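The Skadville clinic kept its waiting room too warm, and Wakana Yokoyama had been coming long enough to know which chair was near the door. Her headaches had gone by June. It was the neck that brought her back, or so she had told Rory Niven over the phone.

"Any numbness in the fingers?" he asked, once she was on the table.

"Two of them. Mornings."

He turned her head to the left and held it. She counted ceiling tiles and lost her place.

"You're still sleeping on your stomach," he said.

She said she wasn't, then said she was.
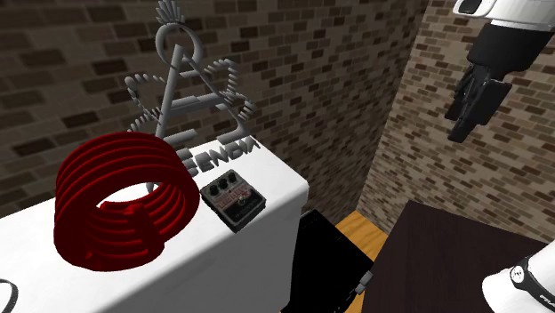

Kenna Menzies called through the half-open door that it was the pillow, it was always the pillow, and she had thrown hers out after 17 years and never looked back. Rory asked her to close the door.

He worked down the side of the neck with his thumb. It hurt, then it hurt less. He told her to do the chin tucks six times, morning and night, and to
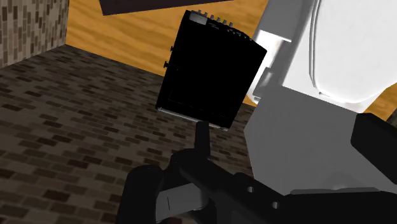 stop when the fingers tingled. She had heard this before. She had a sheet at home with the same drawing on it, stuck to the fridge under a takeout menu from Gourlay.

"Did you do them last time?" he said.

"For about a week."

He wrote something down. She paid 90 dollars at the desk and booked again, and in the car she tucked her chin once, looking at the road sign for Nultberg. Then she did it again - five more times, until the driver behind her leaned on his horn. 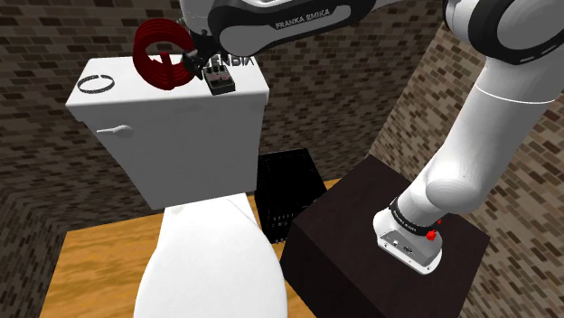 "Chin Tucks," a story by Nadège Cordier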